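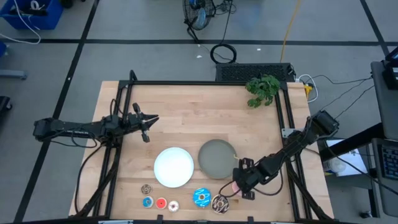 How many demos before a two-arm plate task stops drifting?

Posted in Teleoperation and Data Collection
Tags: two-arm, imitation learning, episode planning

gravel_lot

I'm collecting demonstrations for a two-arm sorting task and need some advice before I record any more. The task is putting toy donuts on plates. There is a white plate and a gray-green plate on a wood tabletop, and small and large donuts laid out below them. The left arm is meant to load the white plate and the right arm the gray-green one. The operator drives both arms with a pair of leader arms, and we log joint positions and video for each episode.

I recorded 100 episodes and threw out 17 of them for dropped donuts or bad sync between the video and the joint log. I trained on what was left. The right arm does fine. The left arm goes to the correct area, opens, and then hangs above the table a little short of the donut. Sometimes it closes on air. Sometimes it stays there until the episode times out.

Things I have already checked:

Camera has not moved between recording and testing.
Calibration on both arms was redone in March and again last week.
Lighting is the same overhead light, always on.
Gripper open and close values look right in the log.

What I have not done is control the starting layout. The operator puts the donuts back by hand between episodes, wherever is convenient. Usually the small ones end up bunched together on the left and the large ones on the right, so the right arm's targets are pretty easy to tell apart and the left arm's are not.

Should I record another 100 the same way, or is there something wrong with the way I'm collecting? Each batch takes most of an afternoon, so I would like to get it right.

Edited to add: no fixed order for which donut goes first. The operator picks.

3 comments

tin_roof_9: Same operator for all of them?
gravel_lot: Two operators. They split it down the middle.
tin_roof_9: I would look at each half by itself before anything else.

benchside

More of the same data will probably help a little, but I would fix the collection first. You have two problems mixed together.

The first is the order. If one operator takes the nearest donut and the other takes the one at the end of the row, then from the same starting view your data says two different things. Depending on the type of policy, it may average those and send the gripper to a spot between two donuts. An arm that stops over bare wood with its fingers open is a common result. Your right arm has fewer choices to make, so it shows up less there.

Write down an order and make both operators follow it. For the left arm I would go left to right along the row and take any stray one last. If you need the model to handle any order, then give it the target as an input. Don't leave it to guess.

The second is the pause. People stop above an object while they line up the grasp, especially with leader arms where it is hard to judge depth. If every episode has a second or two of the gripper holding still, the policy learns that holding still is a good thing to do in that position, and it has no way to know when to leave. Go through the joint logs and look for stretches where nothing moves. Trim them, or have the operators practice until they can approach and close in one motion.

We had the same trouble on the Loneck bench with a cup task. We trimmed the pauses, set an order, and re-recorded 54 episodes. That smaller set did better than the full original one.

For layouts, make a sheet of starting positions and work down it. It doesn't need to be fancy. Ours is a printed grid with a mark for each object, and the operator checks off a row after each reset. Include some layouts with the small donuts spread out and some with them close together. Move the plates a little too, or the model will learn the plate positions as fixed. Leave anything else on the table in one place until the basic task works, then start changing that as well.

One more thing on the discards. Dropped donuts are worth keeping if the operator picked the donut back up and finished. Recoveries are useful. Throw out the ones with bad sync.

2 comments

gravel_lot: Checked the logs. The pauses are there, longer on the left arm than the right. Will trim and retrain before recording anything.
benchside: Good. Keep the untrimmed copy.

politis_user

Use a wrist camera. We use Politis mounts and had no problems after that.

1 comment

benchside: A wrist view helps with depth, but it won't fix the mixed order.

oddlot44

Agree with most of the above. Also check that only one arm moves at a time, or that both always move together. If one operator runs the arms in turns and the other runs them at once, the idle arm gets a lot of frames where it does nothing, and that looks the same as your pause. We label those in Dakitz and filter by arm. Any log viewer would do.

I'd also keep a handful of layouts off the sheet and only use them for testing. If you test on the same starts you recorded, you can't tell whether it learned to grasp or just learned the spot.

gravel_lot

Update: trimmed the pauses and retrained on the same episodes. The left arm no longer freezes, but it still misses when two of the small donuts are close together. When I split the data by operator, one of them always starts with the closest donut and the other has no pattern I can find. I'm writing up the order and the layout sheet now and will record a new batch with both operators using it. I will post the numbers when it's done.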